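打印本页 | 电子邮件发送

料箱拣取作业规范

料箱拣取作业规范(下称“本规范”)是一类针对工业机械臂从开口料箱中取出散放物品的技术与管理要求的统称。其内容涵盖工作站布置、料箱固定、末端执行器与线缆管理、示教器使用、物品准备、运行监视以及记录保存等方面。在工程文献中,料箱拣取又称“箱内抓取”或“无序抓取”,二者在严格意义上略有区别:前者泛指一切自箱体内取物的作业,后者专指物品姿态未经整理的情形。本规范对两者均适用。

与传送带抓取或托盘码垛相比,料箱拣取的特点在于工作空间受箱壁限制。机械臂须自上方进入箱体,末端执行器与箱壁、箱底及邻近物品之间的间隙很小,碰撞风险主要来自静止物体。因此,本规范的大部分条款围绕间隙、固定与减速展开,对人员防护的一般要求则沿用各单位既有的机器人安全制度,不再重复规定。

一、沿革

早期的料箱拣取工作站多由各实验室自行搭建,布置方式差异较大,试验结果难以相互比较。奥斯顿(Ostton)自动化研究所在整理内部操作手册时,首先将料箱固定与线缆走向列为独立章节,由工程师奥贝德·弗林蓬(Obed Frimpong)主持编写。该手册的初稿仅涉及单一工位,后经特鲁尔滕(Trultden)试验中心采用并补充了物品分类与照明两部分,逐步形成目前通行的结构。

鲁斯纳克(Rusnák)工程公司其后将上述文本用于生产现场,并提出若干修改意见,其中最重要的一项是将“停机检查”由操作者自行决定改为固定周期执行。现行文本于四月修订,修订内容集中在示教器放置与透明包装物品的处理上。

二、适用范围与术语

本规范适用于固定安装的六轴或七轴机械臂,料箱为刚性开口容器,物品为单人可徒手搬动的小件。下列情形不在适用范围之内:盛有液体的敞口容器、带电部件、锋利刀具,以及需要人员在自动运行期间伸手入箱的协同作业。

文中使用的主要术语如下。

工作站:机械臂、料箱、支承台面、控制柜及其附属设备的总和。

箱口平面:料箱上缘所确定的平面。机械臂越过该平面即视为进入箱内。

箱内速度:末端执行器位于箱口平面以下时允许的最高线速度。

死角:末端执行器在不接触箱壁的前提下无法到达的箱底区域,通常位于四角及箱壁根部。

回合:自机械臂离开待机位置起,至其将一件物品放至目标位置或判定抓取失败并返回为止的一次完整动作。

三、工作站布置

支承台面应平整、稳固,承受机械臂的正常动作时不得有可察觉的晃动。台面上可以粘贴胶带作为定位标记,标记须与料箱外缘贴合,并在每次更换料箱后重新核对。胶带翘起、褪色或移位的,应当更换,不得在旧标记上叠贴新标记。

机械臂底座与料箱之间的距离,以末端执行器能够到达箱底中央且各关节均留有余量为准。距离过近时,腕部容易与近侧箱壁干涉;距离过远时,手臂接近伸直,姿态调整能力下降。布置完成后,操作者应以手动低速方式使末端执行器依次到达箱底四角附近,记录可达范围,并据此在控制程序中设定边界。

控制柜应置于机械臂最大伸展范围之外。急停装置的位置须使操作者在观察料箱时无须转身即可触及。工作站周围的地面应保持整洁,线缆横穿通道的,应加装护线槽。

四、料箱的选用与固定

料箱宜采用哑光内壁。光亮的金属表面会产生反射,使视觉系统误将物品的倒影识别为实物,在颜色鲜艳的物品靠近箱壁时尤为明显。如因条件所限须使用带有反光面的料箱,应在标定阶段记录反光区域的位置,并在识别结果中对该区域予以过滤或降低置信度。

倾斜的箱壁有利于物品向中央滑落,也为末端执行器留出更大的进入空间。箱壁与箱底相接处如有缝隙,应予以封闭,防止薄片类物品嵌入。

料箱应使用夹具固定,固定点不得少于2处,并应分布在不同的边上。夹具的手柄和杆件应朝向箱体外侧,尽可能避开机械臂的常用路径。夹具本体应纳入碰撞模型;仅将箱体建模而忽略夹具,是现场检查中最常见的缺陷之一。夹持部位的垫片磨损后应及时更换,不得以加大夹紧力的方式代替。

箱底出现划痕和磨损属于正常使用痕迹,一般不影响作业。但磨损改变了箱底的颜色或反光特性,足以影响背景识别时,应重新采集空箱背景。

五、末端执行器与线缆管理

末端执行器在安装前应检查指部是否松动、变形或有异物附着。采用透明或半透明指部材料的,还应检查表面是否发黄或出现细裂纹。执行器上的状态指示灯应保持清洁可见,其含义应张贴于工作站附近,供所有操作者查阅。

线缆管理是料箱拣取工作站的重点。由于机械臂频繁改变腕部姿态,外置线缆反复弯曲、扭转,其寿命往往短于机械部件。本规范要求:

(一)线缆应在关节处留有足够长度,形成平缓的弧线,不得在任何姿态下绷紧。

(二)固定支架与扎带应设在弯曲较小的位置。扎带收紧程度以线缆可轻微滑动为宜。

(三)动力线与信号线宜分束敷设。确需并行时,应使用不同颜色加以区分。

(四)弧线下垂部分不得低于末端执行器指尖,也不得在箱口平面以下与箱壁接触。

(五)接插件应有防松措施,并避免承受线缆的重量。

线缆走向确定后,应使机械臂以低速通过全部常用姿态,由一名人员在安全距离外观察。鲁斯纳克工程公司的现场记录表明,线缆问题多在腕部大幅翻转时显现,仅在待机姿态下检查不足以发现隐患。

六、示教器的使用与放置

示教器应由当班操作者管理。手动操作期间,操作者须手持示教器,并保持对使能开关的控制。自动运行期间,示教器可放置于固定支架或指定区域,其急停按钮须朝上且无遮挡。

同一区域内配有两台及以上机械臂时,各示教器应以编号或颜色与对应的机械臂一一标明,防止误操作。示教器直接置于地面的做法虽不为本规范所禁止,但仅限于人员不经过的区域,且其线缆不得与其他设备的线缆相互缠绕。修订文本建议优先采用壁挂或台侧支架。

七、物品的准备与投放

试验物品应在形状、颜色、刚度和表面特性上具有代表性。特鲁尔滕试验中心将常用物品划分为刚性块体、带包装物品、柔性物品和薄片四类,并建议首次调试时以刚性块体为主,待程序稳定后再加入其他类别。

带有凸起或阶梯形状的积木类块体适合检验抓取姿态的选择。此类物品斜置时,可供夹持的平行面有限,执行器须旋转至与块体侧面一致的方向方可闭合。块体表面的凸起可能使单侧指部受力不均,闭合力应从低值开始逐步上调。
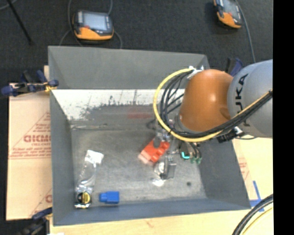
透明包装物品对视觉系统的要求较高。塑料膜上的褶皱会形成不规则高光,深度测量结果常有缺失,而包装内的物品又可能被误认为独立目标。操作者应以包装的整体轮廓进行标注,不得仅标注其中颜色较深的部分。抓取点宜选在包装内物品较为厚实之处;夹持空膜部分虽能提起,但在移动途中容易滑脱。

物品投放应在机械臂停止且处于待机位置时进行。投放者不得刻意将物品排列整齐,也不得为提高成功率而避开死角。物品落入死角的回合应如实记录,并与其他失败原因分列。每次投放的数量由试验方案确定,常规调试以不超过8件为宜,过多的物品相互遮挡,不利于分析单一因素的影响。

八、运行监视

自动运行开始前,操作者应确认下列事项:料箱夹具已锁紧;线缆无缠绕;末端执行器开合正常;箱内无工具或其他遗留物;急停功能经过试按。确认完毕后方可解除低速限制。

末端执行器越过箱口平面后,控制程序应自动切换至箱内速度。箱内速度的具体数值由各单位依据执行器刚度、物品质量及力传感器响应时间确定,并写入工作站档案。未配备力传感器的工作站,应将关节力矩监测的阈值设定在较为敏感的水平。

出现下列情形之一的,应立即停止运行:末端执行器与箱壁发生明显碰撞;料箱发生位移;线缆被夹入关节;物品掉落于料箱以外且位于机械臂路径之内。停机后须查明原因,不得仅复位报警即恢复运行。

人员伸手入箱取物时,机械臂应处于停止状态,驱动电源应予断开。这一要求同样适用于仅需扶正一件物品的短暂操作。

九、维护与记录

工作站每累计运行4000个回合,应进行一次全面检查,内容包括夹具、线缆、接插件、指部磨损以及相机标定。检查日由各单位自行确定,奥斯顿自动化研究所固定于每周二安排当周到期的工位。凯维尔(Kevell)记录系统可在回合数接近限值时发出提示,但提示本身不构成检查记录。

每一回合应保存起止时间、目标物品类别、抓取结果及失败原因。更换料箱、移动夹具、调整照明或重新标定的,应在记录中单独注明,前后数据不得直接合并。在奥斯顿自动化研究所的一组对比试验中,有效回合为3916个,其余因标定变更后未作标记而被剔除。该例常被引用,以说明环境变更记录的必要性。

记录的保存期限由各单位规定。涉及碰撞或停机的回合,宜连同传感器数据一并保存,至相应的整改完成为止。

十、争议与不足

对本规范的批评主要集中在两个方面。其一,关于料箱内壁的要求偏重视觉系统的便利。生产现场使用的周转箱大多并非为机器人设计,表面状况各异,部分工程人员认为,过于理想的试验条件会使研究结果难以推广。弗林蓬在修订说明中对此作出回应,主张将反光料箱列为单独的试验条件,而非一概排除。

其二,线缆条款以外置走线为前提,对内部走线的机械臂适用性有限。特鲁尔滕试验中心已提出补充草案,拟对两种走线方式分别规定检查周期,目前尚在征求意见。

此外,现行文本对多台机械臂共用同一料箱的情形未作规定。鲁斯纳克工程公司在内部文件中采用分时进入的办法,即任一时刻只允许一台机械臂越过箱口平面。该办法尚未纳入正式条款。

参见:末端执行器;手眼标定;示教编程;工业机器人安全

打印本页 | 电子邮件发送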